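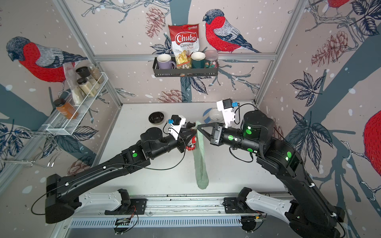 Socken, Schüsseln und der Rest vom Tisch

Nur kurz heute, der Kaffee wird kalt und um 4 muss ich los. Aber der Tisch ist ein Thema, seit Wochen schon, und jetzt schreib ich es halt auf.

Also. Weißer Tisch, und was liegt drauf? Eine lange grüne Socke. So ein Salbeigrün, gerippt, geht fast bis zum Knie. Daneben das kleine weiße Plüschtier mit der roten Schleife und dem karierten Rock. Hinten die schwarze Schüssel und die weiße, die auf dem blau-weißen Teller steht. Das ist der harte Kern. Alles andere wandert irgendwann weiter, diese Sachen bleiben.

Die Socken zuerst. Die grünen sind von Lappalainen, im Februar bestellt, 2 Paar, weil ich bei kalten Füßen keine Kompromisse mache. Schön dick. Nur beim Zusammenlegen machen sie mich wahnsinnig. Kurze Socken: aufeinander, einmal umschlagen, fertig. Die langen ziehen sich oben zusammen, sobald man sie loslässt, und dann liegt da eine Wurst. Früher hab ich sie zu Knäueln gerollt, davon ist bei den alten der Bund ausgeleiert. Jetzt so:

Flach hinlegen, Spitze zu mir. Längs falten. Oben am Bund anfassen und glatt ziehen, mit beiden Seiten gleichzeitig, sonst verdreht sich alles. Dann von der Spitze her in Dritteln hoch. Hochkant in die Schublade. Dauert länger, klar. Dafür finde ich morgens im Dunkeln was.

Die Schublade ist übrigens aus der alten Vakimwood-Kommode, die klemmt immer noch. Kerzenwachs auf die Laufleisten soll helfen, hab ich noch nicht probiert. Kommt auf die Liste. Die Liste ist lang.

Schüsseln. Die schwarze glänzende ist eigentlich für Salat, wird aber für alles benutzt — Wäscheklammern, Schlüssel, einmal Knöpfe. Glänzend heißt leider auch: jeder Fingerabdruck. Mit Essigwasser abwischen und gleich trockenreiben, sonst gibts Schlieren. Die weiße steht immer auf dem Teller, das hat sich so ergeben und sieht hübsch aus, der Teller ist von Moten und hat als einziger aus dem Satz den Umzug nach Vonmont überlebt. In den Schrank kommt er nicht. Im Schrank wird gestapelt und beim Stapeln geht bei mir was kaputt, das weiss ich inzwischen.

Und das Plüschtier. Hat keinen Platz. Regal: fällt runter. Bett: staubt ein, weil ich es beim Bettenmachen immer auf den Boden lege und dort vergesse. Die rote Schleife trau ich mich nicht in die Maschine zu geben, Rot und Weiß, man kennt das. Also von Hand, lauwarm, wenig Waschmittel, den Rock nur abtupfen. Trocknen auf einem Handtuch, nicht auf der Heizung. Mach ich nächste Woche. Vieleicht.

Was ich mir vorgenommen hab: jeden Abend zwei Sachen vom Tisch räumen. Nur zwei, mehr halte ich eh nicht durch. Gestern waren es ein Ladekabel und eine leere Cremedose, davor Post. Bei der Post war ein Gutschein dabei, abgelaufen natürlich.

Ein größerer Tisch wäre auch keine Lösung, hab trotzdem geschaut. 245 Euro für einen, der genauso aussieht wie meiner, nur breiter. Den hätte ich in einer Woche voll. Lieber noch ein Korb für die Socken, die auf ihren Partner warten. Falls jemand einen kennt, der schmal ist und in die Lücke neben der Komode passt — gern in die Kommentare.

So, muss los.

Kontakt | Impressum | Datenschutz | Alle Texte und Fotos © bei der Autorin | Nach oben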